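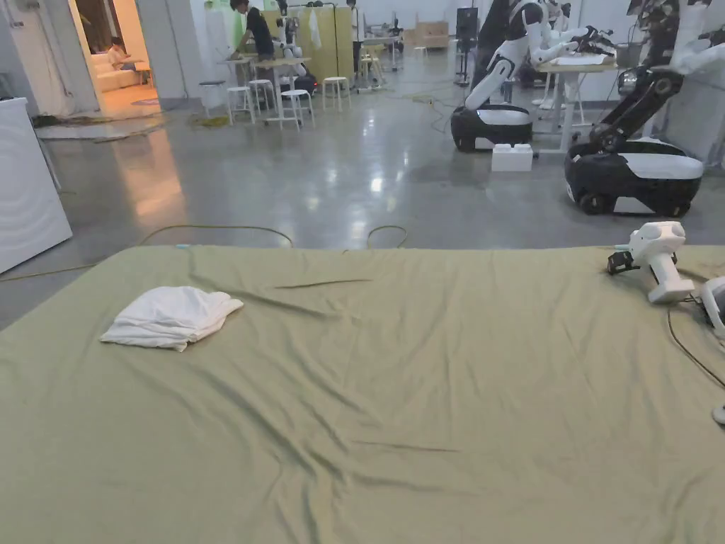
## Bed Linen and Towels: Guidance for Residents

*Drakdale House, Housekeeping Office. Revised 26/12/2019.*

Residents are asked to change their own beds once a week. Clean linen is issued from the Chege Wing store on presentation of a room card.

### Fitted sheets

- Begin at a head corner, then fit the corner diagonally opposite. The remaining two will go on with less pulling.
- Smooth the sheet from the center outward with the flat of the hand. Faint creases from storage are acceptable and usually ease after a night's use.
- A long fold across the middle generally means that one side has been tucked deeper than the other. Lift the mattress edge and draw the sheet down again.
- Green sheets are washed separately from white towels. Please do not place them in the same bag.

### Towels

Use the made bed as a folding surface. Lay the towel flat, bring the long sides together, then fold in thirds - the store shelves are 50 cm deep and will not take a towel folded only in half. A towel left in a soft pile holds its wrinkles and should be shaken out before folding.

Damp towels must not be left on bedding. Hang them on the rail until dry.

### Floors

Concrete floors should be swept before linen is changed. Shake sheets outdoors or over the bath, and keep clean items off the floor at all times.

### Returns

Used linen is collected by 8 a.m. Torn or stained items should be handed to Snædís Zoëga at the store - please do not attempt repairs. Replacement requests are made on Form 393.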